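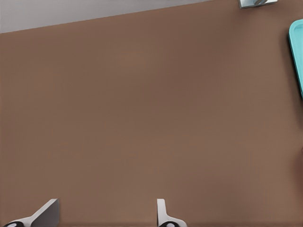 5 min read

Road Closure Information Officer (two positions, wet season contract)

Risar runs a road condition service for drivers, freight companies and local councils. When a river comes up over a crossing or a slope gives way onto a highway, our staff confirm the closure, write the notice, and keep it current until the road opens again. We are hiring two information officers for the coming wet season, with training to begin before the first rains.

The contract is for 30 hours a week. Hours are worked in shifts, including nights and early mornings, and the roster is published two weeks ahead. During a declared flood or storm event you may be asked to work extra shifts, which are paid at the higher event rate. You can decline an extra shift if you have already worked three nights in a row.

What the job involves

Officers take reports from road crews, police, bus operators and the public. A report from a crew at the site can be published right away. A report from a member of the public has to be confirmed by a second source first, unless it concerns water over the road, in which case it goes out marked as unconfirmed. You will learn these rules in the first week, and they are kept in a binder and on the internal site.

You will write short notices in a set format: road name, the two nearest towns or junctions, what has happened, which lanes or directions are affected, the detour if there is one, and the time of the next update. We do not guess at reopening times. If the crew has given us one, we publish it and say who gave it. If they haven't, we say that no time is available.

Our network covers 3,000 miles of road. Much of it is two-lane highway with long gaps between towns, and a single closed bridge can mean a detour of several hours. Freight dispatchers rely on the notices to hold trucks at the right place, so a wrong junction name causes real trouble. You will be expected to check every name against the map before you publish.

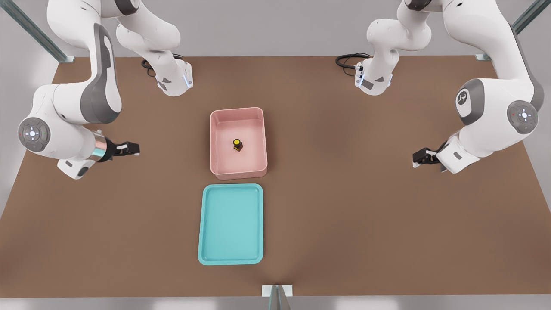

Most of a shift is spent with the map, the phone and the notice system. The Gurkisano desk, where both new officers will sit, handles the southern half of the network and takes the larger share of flood calls. Officers sit in pairs, one on incoming reports and the other on outgoing notices, and they swap halfway through the shift. Your partner can see everything you have open, and either of you can correct a notice before it goes out. When the desk is quiet, you will update detour sheets, call gauge readers, and go through old notices that were never properly closed.

What we are looking for

You need to write clear, short sentences under time pressure and spell place names correctly. You need a calm phone manner, including with callers who are stuck behind a closure and angry about it. You should be able to read a road map and a river gauge chart, though we will teach the gauge charts to anyone who has not used one.

Experience in dispatch, traffic control, a newsroom, a call center or a trucking office is useful. It is not required. One of our current officers came from a school bus depot and another from a hotel front desk. A driver's license is needed, as officers make two site visits during training. A second language is a plus, and we would especially like to hear from Vietnamese speakers, as a good number of growers and drivers in the southern district call us in Vietnamese.

You do not need a background in meteorology. Forecasts come to us from outside and we do not write our own.

Training

Training lasts 17 days and is paid at the full rate. The first part is classroom work at the Quách building, covering the notice format, the reporting rules and the map. After that you will sit beside an experienced officer on live shifts. The two site visits are to a river crossing and a highway maintenance yard. At the end you will work through a practice event using the call log from a past flood, with the calls played back in the order they came in.

In that flood the desk took almost 2,000 calls, so the practice event uses only part of the log. Expect it to take a full shift. There is a meal break in the middle.

Pay and conditions

Both positions are paid hourly, with an added amount for nights. The pay scale is sent to everyone invited to interview, and it can be requested before you apply. Parking is free. The building has backup power and a rest room with two beds, and staff who can't get home because of water over the road are paid for the time they stay.

The contract ends when the season does. Officers who want to come back the following year do not have to apply again, provided they tell us before their last shift. There is also a small amount of dry season work on the Nuteter project, which is replacing our old list of detours with one that takes bridge weight limits into account. That work is offered to seasonal staff first.

Officers work from the building. We tried home shifts during one season and stopped, as the phone lines in several towns went down at the same time as the roads.

How to apply

Send a resume and a one-page letter to Kha Trịnh, who manages the information desks. In the letter, please include a sample notice of no more than 60 words about a road closure you know of, past or present. Use the order of details given earlier in this ad. If you don't know the detour, leave it out.

Please also tell us which shifts you can't work. This does not count against you, but we need it to build the roster.

Applications close at the end of August. Interviews are held in person or by phone and take less than an hour. They include a short typing exercise based on a recorded crew call, which you may listen to twice. We reply to everyone who applies, usually within a week of the closing date.

Questions about the shifts or the training can go to Kha Trịnh by phone through the main switchboard. Ask for the Gurkisano desk.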